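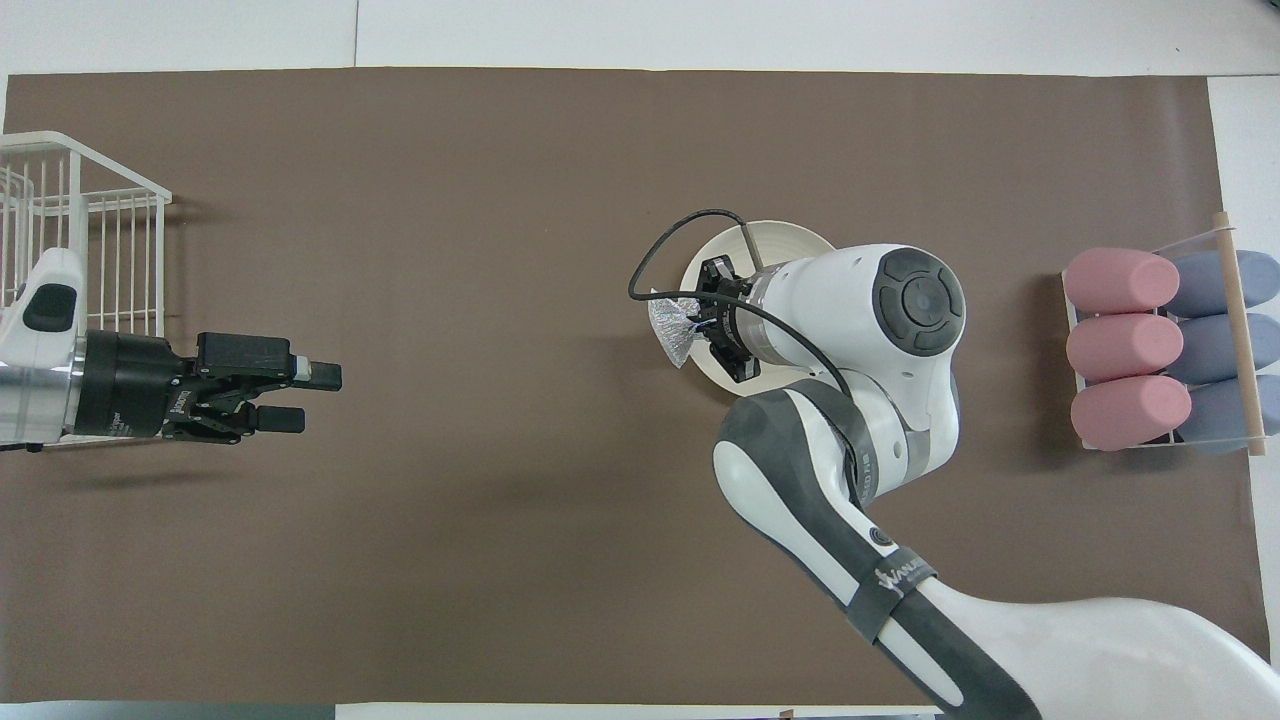
The Haltilport Adjustment

1. Arrival

The depot at Haltilport held protective equipment for two reserve battalions. It had one gate, one heated building and four unheated ones. Margit Balogh signed the visitor log and wrote "audit, consumables" under purpose of visit. The corporal at the gate copied the same words into a second log.

Her order came from the inspectorate in Bedby and covered a single line of stock: respirator filters, threaded, in sealed crates of 200. The ledger gave the holding as 3,000. The previous three audits had confirmed it, each in the same sentence.

Warrant Officer Szabolcs Magyar met her outside Building 4 with the keys. He had run the stores for 11 years and wore reading glasses on a cord over his field jacket.

"You have the location card?" he asked.

"Row C, bays one to three."

"It's row D now. The roof leaks over C."

"Was the card amended?"

"The roof was reported."

She wrote that down.

2. The count

The procedure called for two people. The auditor counted aloud and the storekeeper repeated the number, so that a mistake had to be made twice. They started at the wall and worked toward the door. Each crate carried a lead seal and a stenciled lot number, and Margit read out both. Magyar repeated them without looking at the crates.

They reached the door at 12.

She went back to the wall and they did it again in the other direction. The result was the same. At 200 to a crate, the holding was three crates short of the ledger.

"Is there any stock in other buildings?"

"No."

"On loan?"

"Not on loan." He took off his glasses and let them hang. "There's an issue voucher. It was never posted."

"Why not?"

"It was never countersigned."

The voucher was in a desk drawer in the heated building, in a folder with the warranty for a kettle. It was dated the previous August. It released three crates of filters to the civil clinic at Motaung for the period of the plant fire. In the box for the authorizing officer Magyar had printed his own name, followed by the word "pending."

Margit had been in Motaung that August. Her sister lived there, on the downwind side, above the Parkero tire shop. For nine days the family had slept in a school gymnasium, and a nurse had come through twice a day with a box of filters and a list. Margit remembered the threads on them. They had not fitted the masks, and the nurse had used tape.

She did not mention this.

"Who did you ask for the signature?" she said.

"Brigade. I telephoned at six in the evening and again at eight. The duty officer said to send the request in writing and it would be considered on the next working day."

"And you sent it?"

"At nine. The truck had left at seven."

"Did they consider it?"

"It came back in the winter. Refused. Wrong form."

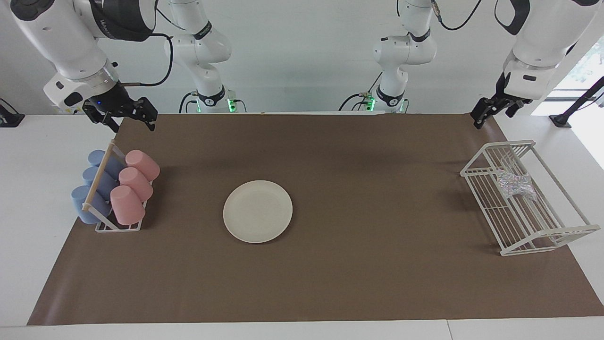 3. The finding

The inspectorate allowed an auditor three outcomes for a shortage. Loss by negligence went to the commanding officer. Loss by theft went to the military police. A clerical variance could be closed by the auditor alone, provided the stock could be traced to a document and the document was attached.

She sat in the visitors' room with the form and a cup of tea. Magyar had gone out to inspect the roof over row C. Through the window she could see him on the ladder, taking a measurement he had probably taken before.

The voucher was a document. It did not have a valid signature. The regulation said "document" and defined the term in an annex, and the annex was held in Bedby. She considered telephoning for it. The time was shortly after six.

She completed the form by hand:

"May 26, 2025. Holding verified by physical count, two directions. Variance of three crates traced to issue voucher, attached. Posting delayed at brigade. Class: clerical. Location card to be amended to row D. Roof, Building 4, to be repaired."

Magyar came in and read it standing up, with the glasses held in front of his face. He read it a second time.

"It wasn't delayed at brigade," he said. "It was refused."

"The refusal is not attached."

"I have it here. It's in the same folder."

"I asked you for the voucher," Margit said. "You gave me the voucher."

He kept hold of the form for a while. Then he signed in the storekeeper's box, blotted it and asked whether the roof entry would carry a priority code.

"Which codes are there?"

"One to five. Nothing under two gets funded — one gets you a phone call."

She took the form back and wrote a one next to the roof.

At the gate the corporal entered her departure in both logs. She drove as far as the Motaung turnoff, where the road ran beside the old plant fence, and pulled over to check that the voucher was stapled to the correct copy. It was on the second copy. She moved it to the first and drove on.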